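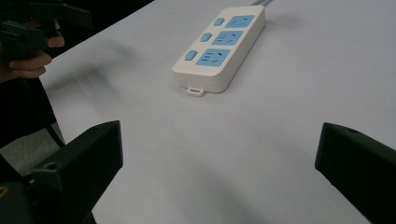
Teaching a Gripper to Use a Switch

Erhan Keskin collects demonstrations for Merolix, a small group that trains manipulation models. People hold the grippers in their hands and do the task themselves, and the recordings become training examples. The current task is a power strip with three light blue buttons. I spoke with him on 18 April 2018.

"The goal for this set is 1000 examples," Keskin said. "We work in two-hour blocks, and then people swap. After that their hands get tired and the motion gets sloppy."

The strip is white, and so is most of the table. I asked whether that was a problem.

"It's a fair test. The buttons are small and the housing blends in. We did an earlier set called Holmgren on a dark mat, and the model learned the mat as much as the strip."
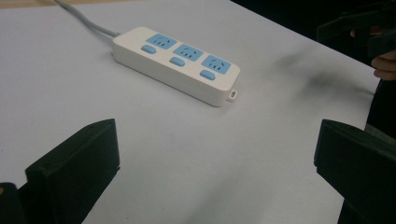
The power strip on the table, with the gripper fingers open in front of it.

Between takes the strip gets turned or moved. Keskin keeps a sheet with 6 starting angles, and the operator picks one.

"If it always sits the same way, you are teaching a position," he said. "Then somebody bumps the table and it misses by an inch."

Failed attempts are saved too, under a separate label. He used to delete them. In June the group plans to compare a model trained with them against one trained without.

Asked what slows the work down, he named the sorting. "Recording is quick. Going through it afterward takes me four times as long. I watch every one, and I still find takes where the operator started before the recording did."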